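Equipment Service Desk
Ticket: Replacement gripper fingers and budget line for second arm, food handling bench
Status: Open, awaiting purchasing decision
Raised by: Aoi Hosoda, Bench Operations
Assigned to: Rónán Hanrahan, Equipment Planning
Copied: Orla Phelan, Finance; Maeve Ní Mhurchú, Stores
Opened: 11 Apr 2022

Summary of request

The food handling bench requires a decision on two related items before the equipment plan is closed. The first is a supply of replacement fingers for the existing two-fingered gripper. The second is whether the second arm, at present entered in the plan as a Soriano unit with its own gripper, should be bought in this budget year or held over until September.

The operations team has reported that soft items are sometimes marked by the gripper when it closes. The fault is not constant. It was first entered in the bench log as a software matter and was passed to this desk once the closing force had been checked and found to be within the set limits.

Entry 1 — Aoi Hosoda

The fault has been seen with sliced bread and with soft fruit. Hard items, including bowls, paddles and closed cases, are not affected. The finger pads have been in use since the arm was commissioned and the face of one pad is worn at the tip. We have no spare set on the shelf. I would ask that the desk treat the pads as a consumable and give them a line of their own, as they are currently charged to general repairs and the charge is queried every time.

Entry 2 — Rónán Hanrahan

Received. Please carry out the following before any order is placed, so that we do not buy fingers to cure a fault that lies elsewhere.

Confirm that the pads are seated squarely and that the fixing screws are tight. Confirm the zero position of the gripper with nothing held. Repeat the bread task with the closing force set one step lower.

Entry 3 — Aoi Hosoda

Pads seated correctly and screws tight. Zero position confirmed. At the lower force setting the marking was reduced, but the slice slipped in 3 attempts. We returned to the original setting. In our view the range between marking and slipping is now too narrow to work with, and this did not apply when the pads were new.

Entry 4 — Maeve Ní Mhurchú

Stores has obtained two quotations. Nultel offers a set of standard pads, supplied in pairs, with a minimum order of 13 pairs at a total of €600. Bavoris offers a softer finger with a replaceable face, sold singly, but requires an adaptor plate. The Bavoris quotation comes to €1000 including the plate, and the plate would not need to be bought again. Delivery from Bavoris is the slower of the two.

Kindly note that the Nultel price does not include carriage. I have asked for this in writing and will add it when it arrives.

Entry 5 — Orla Phelan

Finance has no objection to a separate consumables line. It must however be shown for the full life of the arm and not for one year only. If the second arm is to carry the same gripper, the cost of pads will double and this should appear in the plan now — it will not be accepted as a later adjustment.

I would also ask whether the softer finger is needed for all tasks or only for food. If it is only for food, changing fingers between tasks will take staff time, and that time has a cost as well.

Entry 6 — Aoi Hosoda

The bench tasks are mixed. Food and tableware are handled in the same run, so changing fingers part way through is not practical. One type of finger must serve for everything on the table.

The bread task is the one by which we would judge any new finger. The slice is held upright near one side, above the small white bowl, and the rest of it has no support.

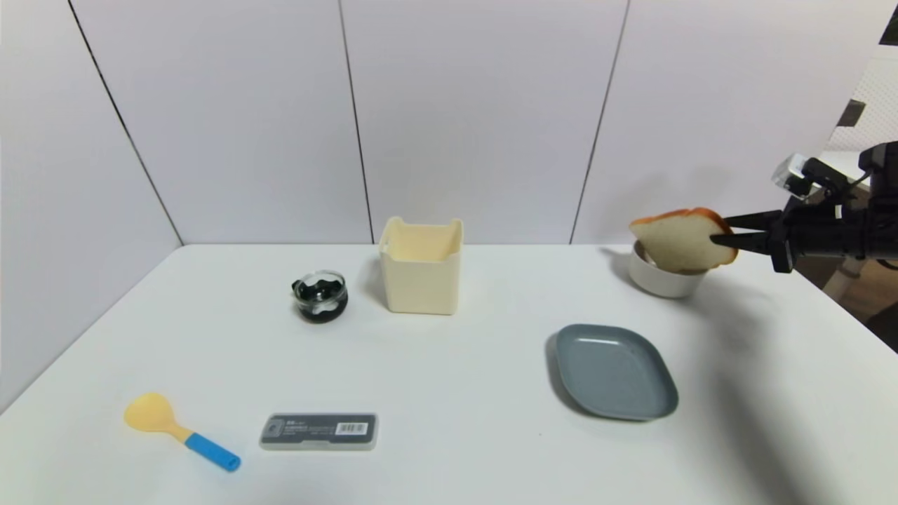 Entry 7 — Rónán Hanrahan: assessment and proposed plan

The checks requested in Entry 2 are complete and I am satisfied that pad wear is the likely cause. The following is proposed for approval.

A single Bavoris finger set and adaptor plate to be bought for trial on the existing arm, charged to the new consumables line. The Nultel quotation to be kept open, if the supplier will agree to this, until the trial has been reported. The second arm to be held over to September, so that it may be ordered with whichever finger is chosen.

The trial should cover bread, fruit, a bowl and the rice paddle. Ragnheiður Juhl has agreed to review the results on behalf of the Feluneo project, which shares the bench and would bear part of the cost.

Entry 8 — Orla Phelan

Approved as to the trial set. The deferral of the second arm is noted and will be shown in the revised plan. Purchase order to be raised by Stores.

Outstanding actions

Maeve Ní Mhurchú: raise the purchase order; confirm carriage charge with Nultel.
Aoi Hosoda: record pad condition before removal and retain the old pads.
Rónán Hanrahan: issue the trial record sheet to Bench Operations and Ragnheiður Juhl.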